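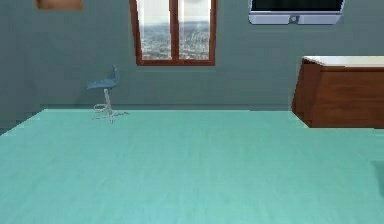
Okafor는 Cleltau의 도축 부산물 처리장이 마을 밖으로 밀려난 것이 위생 조례 때문이었다는 통설에 동의하지 않는다. 그에 따르면 조례가 나오기 전에 이미 땅값이 처리장을 강 하류로 옮겨 놓았고, 조례는 벌어진 일을 문서로 옮긴 데 지나지 않는다. 본 절에서는 이 주장을 Zeltstead 구의 토지대장과 시 공공사업부 장부에 비추어 검토한다.

그림 3. 배경 벽과 청록색 상판.

3.2 처리장의 이전과 하류 지구의 형성

Zeltstead는 시가지의 동쪽 끝, 강이 남쪽으로 굽는 지점에 있다. 19세기 중반까지 이 일대는 대부분 채소밭과 목초지였고, 토지대장에 등재된 필지는 342개였다. 그 가운데 건물이 있는 필지는 적었으며, 대개 농가와 헛간, 강가의 무두질 작업장이었다. 시가지에서 나오는 분뇨와 재, 가축의 뼈는 당시 성문 안쪽의 집하장 여섯 곳에 모였다가 수레로 반출되었다. 반출을 맡은 것은 시와 계약한 개인 업자들이었고, 계약서에는 수레가 지나갈 길과 시간만 적혀 있을 뿐 최종 처분지에 관한 조항이 없다.

처분지가 처음 명시된 문서는 Steiner 상회와의 갱신 계약이다. 이 계약은 업자에게 Zeltstead 남쪽의 저지대 세 필지를 빌려주고, 그곳에서 재를 체로 쳐 벽돌 공장에 파는 것을 허락하였다. 분뇨는 농가에 거름으로 넘겼으며 판매 대금은 업자의 몫이었다. 시는 임대료를 낮게 책정하는 대신 겨울철 제설을 업자에게 맡겼다. Prantl은 이 조항을 근거로 초기의 폐기물 행정이 독립된 업무가 아니라 도로 관리의 일부였다고 보았는데, 장부의 편제도 이를 뒷받침한다. 수거 비용은 오랫동안 ‘포장 및 교량’ 항목 아래에 기재되었고, 별도의 항목이 생긴 것은 소각로 건설이 논의되던 무렵이다.

부산물 처리장의 이전은 이보다 늦다. 성문 안에 있던 처리장은 두 차례 화재를 겪었고, 두 번째 화재 뒤에 소유주가 부지를 매각하였다. 매각 대금은 장부에 남아 있지 않으나, 같은 해에 인접 필지 두 곳이 주택 용지로 팔린 기록이 있다. 소유주가 Zeltstead에 새로 사들인 땅은 이전 부지보다 넓었고, Steiner 상회의 재 선별장과 도랑 하나를 사이에 두고 있었다. 위생 조례가 공포된 것은 그로부터 4년 뒤이다. 순서만 놓고 보면 Okafor의 주장은 타당하다.

그러나 순서만으로 원인을 정할 수는 없다. 공공사업부에 접수된 진정서 묶음에는 성문 안 처리장의 냄새와 오수에 관한 것이 다수 포함되어 있으며, 일부는 첫 번째 화재보다 앞선다. 진정인은 대체로 처리장과 같은 거리에 사는 상인과 하숙집 주인이었다. 시는 답변에서 여러 차례 ‘적절한 장소’로의 이전을 권고하였고, 두 번째 화재 이후에는 같은 자리에서 재건축하는 것을 허가하지 않았다. 소유주가 땅을 판 것은 이 불허 통지를 받은 뒤였다. 따라서 땅값이 이전을 유리하게 만든 것은 사실이지만, 조례 이전의 행정 관행 역시 같은 방향으로 작용하였다고 보아야 한다.

이전 이후 하류 지구의 변화는 빨랐다. 대장을 다시 작성하였을 때 필지는 513개로 늘어 있었고, 늘어난 필지의 상당수는 처리장과 선별장에서 일하는 사람들의 임대 주택이었다. 주택은 Zollel 도로를 따라 한 줄로 들어섰으며, 도로 북쪽의 집들은 우물을 공동으로 사용하였다. 같은 시기의 세대 조사에는 344세대가 기재되어 있다. 세대주의 직업란에는 마부, 체질꾼, 뼈 삶는 인부가 자주 나오고, 여성의 직업은 넝마 선별로 적힌 경우가 많다. 다만 조사원에 따라 여성의 직업을 비워 둔 구역이 있어 비율을 계산하는 데에는 쓰지 않았다.

주민들의 진정서는 성문 안 상인들의 것과 내용이 다르다. 냄새를 언급한 것은 드물고, 도로의 침수와 수레 통행에 관한 것이 대부분이다. 한 진정서는 새벽 4시부터 수레가 지나가 창틀이 흔들린다고 적었고, 다른 진정서는 선별하고 남은 재를 도로의 웅덩이를 메우는 데 써 달라고 요청하였다. 시는 뒤의 요청을 받아들였다. 이때 깔린 재층은 이후 하수관 공사에서 확인되었으며, 두께가 고르지 않아 여러 해에 걸쳐 나누어 쌓은 것으로 추정된다.

이러한 자료의 차이를 생활 환경에 대한 인식의 차이로 곧바로 읽는 데에는 주의가 필요하다. 하류 지구의 임차인 다수는 고용주의 집에 살았고, 고용주의 사업장을 상대로 진정을 내기 어려운 처지였다. Prantl이 정리한 임대 계약서 가운데에는 영업에 관한 민원을 제기하면 계약을 해지할 수 있다는 조항이 들어간 것도 있다. 이 조항이 실제로 적용된 사례는 찾지 못하였다. 구두로 통보된 퇴거는 기록에 남지 않았을 가능성이 있다.

소각로 부지를 정할 때 시는 후보지 세 곳을 검토하였다. 서쪽의 채석장 터는 언덕을 넘어야 하여 말의 부담이 크다는 이유로 제외되었고, 강 북안의 부지는 교량 통행료가 문제였다. Zeltstead 부지의 장점으로는 이미 수레길이 나 있다는 점과 재를 바로 처분할 수 있다는 점이 꼽혔다. 검토 보고서에 인근 주택에 관한 언급은 한 줄뿐이며, 굴뚝을 높이면 지장이 없으리라는 내용이다. 굴뚝의 높이와 공사비를 둘러싼 논의는 3.3절에서 다룬다.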